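Hendrik Jacobs swears the kitchen robot is five years off. He said five years last October, too. So I went through the Flimetti demo, all 36 minutes, simulated from start to finish.
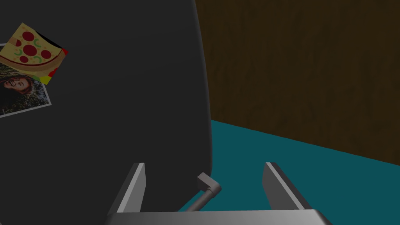
My own fridge has a sticky door and a kid hanging off it. Let me know when they simulate that. I counted four uses of the word "soon" and quit listening.

Maybe I'm just grumpy. I still do my own dishes. 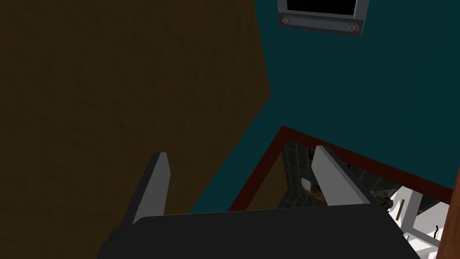
Vol. 4, No. 36

Jotlow sells a mop for less, and it works today.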